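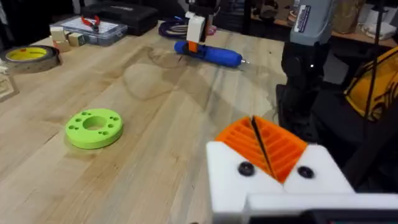
4. Finishing and caring for the worktop

4.1 Before you start

Your Bondmont worktop leaves the shop sanded but without a finish. It must be oiled before use and again at regular intervals. Read this section through once before opening the oil.

You will need:

Demard worktop oil, one 1,000 ml can
Lint-free cotton cloths
Sandpaper, 180 and 240 grit
A soft brush or a vacuum with a brush head
Nitrile gloves
A metal bucket with a lid, half filled with water

One can is enough for three coats on both faces of the 1,425 mm top. The longer top needs a second can.

Let the worktop rest flat in the room where it will be used for two days before oiling. Keep it off radiators and out of direct sun. Stand it on battens so that air can reach the underside.

CAUTION: Cloths soaked in oil can heat up and catch fire on their own. Put used cloths in the water bucket as soon as you finish each coat. Do not leave them crumpled in a trash can.

4.2 First oiling

1. Sand the top face with 180 grit, then 240 grit. Always sand along the grain. Round over the sharp edges with two or three light passes.

2. Remove all dust with the brush or vacuum. Do not use a damp cloth at this stage.

3. Stir the oil for one minute. Do not shake the can.

4. Start with the underside. Pour a small amount onto a cloth and spread it thinly in the direction of the grain.

5. Wait 20 minutes, then wipe off everything that has not soaked in. Oil left standing turns sticky and has to be sanded back.

6. Leave overnight. Turn the top over and repeat steps 4 and 5 on the upper face, then on all four edges. End grain takes more oil than the faces - go over it until it stops drinking.

7. Apply the second and third coats in the same way, with a night between coats.

Note: If the surface feels rough after the first coat, rub it lightly with used 240 grit paper and wipe clean before the second.

The top can be used with care one day after the last coat. It reaches full hardness in two weeks. Until then, wipe up spills at once and do not leave mats or appliances standing on it.

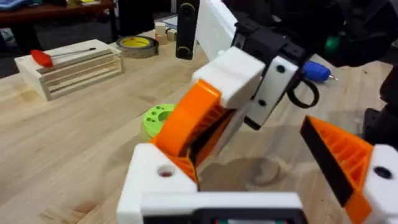 4.3 Fitting the top to the Ridia frame

The wood will widen and shrink across the grain with the seasons. The slotted brackets supplied with the frame allow for this.

1. Place the top on the frame and center it. Two people are needed for this step.

2. Mark the middle of each slot with a pencil. Do not mark the ends.

3. Drill pilot holes no deeper than 20 mm. Wrap tape around the drill bit as a depth stop.

4. Drive the screws until the washers touch, then back off a quarter turn.

CAUTION: Do not glue the top to the frame. A top that cannot move may split.

4.4 Routine care

Wipe daily with a well-wrung cloth and dry along the grain. Mild dish soap is fine. Do not use bleach, scouring pads or steam.

Oil the upper face once a month for the first three months, then twice a year. One thin coat is enough. To check whether the top is due, let a few drops of water fall on it. If they bead, leave it. If they sink in and darken the wood, oil it that evening.

4.5 Marks and stains

Water rings: rub with 240 grit along the grain, then oil.
Black spots from iron pans: dab with lemon juice, rinse after five minutes, let dry, then sand and oil.
Dents: lay a damp cloth over the dent and press with a warm iron for a few seconds. Repeat if needed.

For replacement brackets, quote part number 194. Washers are part number 181.

Section written by Salma Amrani and checked by Rania Filali.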